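灰色の大きな布、たたみ直して次の町へ Kerkthorpe の布類整理会

Kerkthorpe の集会所で、2024年7月8日、家庭や店から集まった布類を広げて、しわを見て、たたみ直す整理会が開かれました。主催は、町で布の修理と貸し出しを続けている Chraibi です。参加した人は35人で、部屋に入りきれない時間もあったため、途中から廊下にも台を出しました。

この会は、今年で7回目になります。はじめは、Chraibi の店の棚を片づけるための小さな集まりでした。カーテン、シーツ、テーブルクロス、いすのカバーなどが店に持ちこまれるようになり、棚がいっぱいになって、手伝ってくれる人を町の掲示板で募集しました。そのときの参加者が次の年も来て、近所の人を連れてきて、今の形になったそうです。

今年は6月の初めから受けつけを始め、集まった布は1,103枚でした。受けつけの紙には、大きさ、もとの使い方、洗ったかどうかを書くらんがあります。洗っていない布は受けとらない決まりですが、持ってきた人にその場で帰ってもらうのは気の毒なので、今年から近くの洗濯場 Flalstead が割引の券を出しました。券は用意した分が全部なくなったと聞きました。

集まった布の行き先は、2つに分かれます。きれいで大きいものは、となり町の Prendamberg にある貸し出し倉庫に送られ、学校の劇の幕や、引っ越しのときの家具のおおいとして使われます。ほつれや穴があるものは Chraibi の作業場に残り、冬の間に直すか、小さく切ってふきんや袋にします。

当日の朝は、まず布を大きさで分けることから始まりました。小さい布は一人でもたためますが、シーツより大きいものになると、端と端を二人で持たないと角が合いません。初めて来た人には、前の年からの参加者が組になって教えていました。角を合わせてから手のひらで真ん中のしわを外へ送り、もう一度半分にします。言葉で書くと簡単ですが、布が重いと腕が先につかれてしまいます。会場では「一度下ろしましょう」という声が何度も聞こえました。

整理会の進行をまとめた Ankica Zupan さんは、大きい布の扱いについて次のように話しました。

「急いでたたむと、古い折り目の上に新しい折り目が少しずれてつきます。それが倉庫で何か月も重なっていると、次に使う人が広げたとき、線が二本見えます。ですから、はじめに広げて、どこに線があるかを見てください、とお願いしています。時間はかかります。でも借りた人から、きれいでしたと言われるのは、やはりうれしいです。」

Zupan さんによると、無地の布はしわが目立ちやすく、柄のある布よりも時間がかかるそうです。特に灰色や紺の無地は、細かい糸くずもよく見えます。そのため、無地の布を担当する台には、ブラシと粘着テープのローラーが置かれていました。糸くずは、たたんでしまうと中に入って取れなくなりますので、広げている間に取ります。

無地の大きな布の中には、貸し出しの希望が多いものもあります。とりわけ灰色は、写真をとるときの背景として、また展示の台をおおう布として、一年を通して申しこみがあるとのことです。Prendamberg の倉庫では、去年は灰色の布が足りなくなり、二つの学校に日をずらしてもらったことがありました。今年は、店を閉めた仕立屋から無地の布がまとめて寄せられたので、同じことは起きないだろうと倉庫の担当者は見ています。

昼の休みには、参加者が持ちよったパンと豆のスープが出ました。食べ物を布の近くに置かないように、休みは中庭で取りました。風が少しありましたが、雨は降らず、午後の作業は予定の時間に始まりました。

午後は、大きな布のしわと織りの状態を見る作業が中心でした。折り目が浅いものはそのまま手でのばし、深いものは印のひもをつけて、アイロンの台に回します。アイロンの台は今年は数が少なくて、順番を待つ布が机の上に重なりました。この点は来年までに直したいと、Chraibi の人たちは話していました。
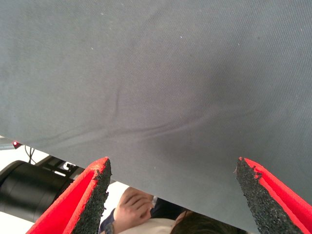
灰色の大きな布。目の細かい織りで、浅い折り目が斜めに走り、上のほうに小さな白い点が見える。

しわの見分け方について、参加者から質問もありました。ななめに入った浅い線は、たたみ方が悪かったのではなく、運ぶときに袋の中で布がよれてできることが多いという答えでした。こういう線は、一晩つるしておくと、だいぶ薄くなるそうです。反対に、四角くたたんだときの強い線は、つるすだけではなかなか消えません。家で同じことに困っている人が多いようで、メモを取る人もいました。

また、布を袋に入れるときは、たたむより巻くほうがよいのではないか、という意見も出ました。Zupan さんは、長い布は巻いたほうがよいが、倉庫の棚は箱に合わせて作ってあるので、全部を巻くのはむずかしいと答えました。来年は、よく借りられる布だけを選んで、紙の筒に巻いてみることになりました。使わない紙の筒がある人は、店に知らせてほしいということです。

作業は夕方に終わりました。倉庫に送る布は大きさごとに箱に入れ、箱の横に、色、大きさ、枚数を書いた紙をはりました。Prendamberg への運送は今週の中ごろまでに行われます。貸し出しの申しこみは、布が棚に並んでから、倉庫の窓口で受けつけます。電話での予約はできませんが、代わりの人が来てもよいそうです。

Chraibi の作業場では、穴のある布を直す手伝いも募集しています。針と糸は作業場にあります。ミシンを使ったことがない人には、まつりぬいやボタンつけの仕事があります。参加したい人は、店の入り口にある名簿に名前を書いてください。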